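搜索 请输入关键词 搜索
本网站使用 Cookie 以改善您的浏览体验。继续浏览即表示您同意我们的 Cookie 政策。 接受 设置

新闻稿

Fidcombe 样品间重新开放：先上手摸一摸，再谈握感

11/2/25，Larnidby

各位媒体朋友、老客户，还有一直在邮件里催我们“到底什么时候开门”的朋友们，大家好！我是 Fidcombe 的对外联络，这篇稿子由我来写，所以口气随便一点，请多包涵（公司简介我放在最后了，赶时间的可以直接拉下去）。

先说正事：我们在 Larnidby 的样品间重新开放了。里面的主角是表面纹理，也就是各种摸上去有颗粒、有棱、有坡度的外壳和握持面。新的样品墙一共收了173块样板，从亮面到哑光，从细砂到粗颗粒，全部可以取下来拿在手里看。对，全部，包括以前锁在柜子里的那一批！

我自己最喜欢的是凸点系列。设计师来我们这儿，十有八九先看颜色，看完颜色再看光泽，最后才想起来要摸。我每次都忍不住插嘴：请先闭上眼睛摸一遍。凸点排得密一点，手感就偏细；排得疏一点，指腹能分出一粒一粒来。图纸上看着差别很小，拿到手里完全是两回事，我在这行待了这么久，到现在还会猜错。

这次样品间分成3个区。第一个区放黑色和深灰色，我们内部管它叫“最难伺候的颜色”，同样是黑，哑光的一块和亮面的一块摆在一起，像两种材料。第二个区放过渡结构，就是有纹理的面和光滑的面怎么接上，中间要不要留一道凸起的棱，棱的末端收圆还是收尖。第三个区是 Poltix 系列的资料角，有样册、有桌子、有热水，坐下来慢慢翻就好，没人催您。

Poltix 是我们今年的新纹理系列，共21款，样册已经印好了，来访的朋友可以带走一本。想先看电子版也行，写信来要，我当天发。有朋友问这个系列能不能做深蓝绿色的饰边，可以的，样册里有一页专门讲深色外壳怎么配一点点颜色，配多了就俗，这一页我们内部吵了很久（我投的是“少一点”那一票）。

黑色外壳的细节向来难拍，背景一亮，边缘倒是很利落，里面的层次就得凑近了才看得出来。

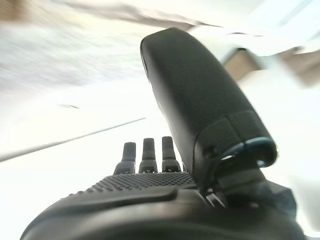 图：黑色机械手背部的密集凸点防滑纹理，右侧拇指关节处有一圈深蓝绿色饰边。

再说说怎么来。样品间需要预约，每场安排2个小时，时间够您把三个区都走一遍，也够喝杯茶。请在邮件里写明想看的纹理类型和大概用途，我们会提前把相应的样板挑出来放在桌上。自己带样件来比对也非常欢迎，桌面铺了软垫，不怕刮花。拍照可以，发表前跟我打个招呼就行。

Dunstan 那边的小陈列室照常开放，只是样板没有这边全，主要是亮面和细砂两类。明年1月我们会把凸点系列也送一套过去，住得近的朋友可以等一等，不必专门跑一趟 Larnidby。

媒体朋友如果需要高清图片、样册或者想约采访，回复本稿邮件即可，我都在！

关于 Fidcombe
Fidcombe 从事外壳与握持表面的纹理设计和打样，样品间位于 Larnidby，在 Dunstan 设有陈列室。

订阅我们的新闻邮件 请输入邮箱地址 订阅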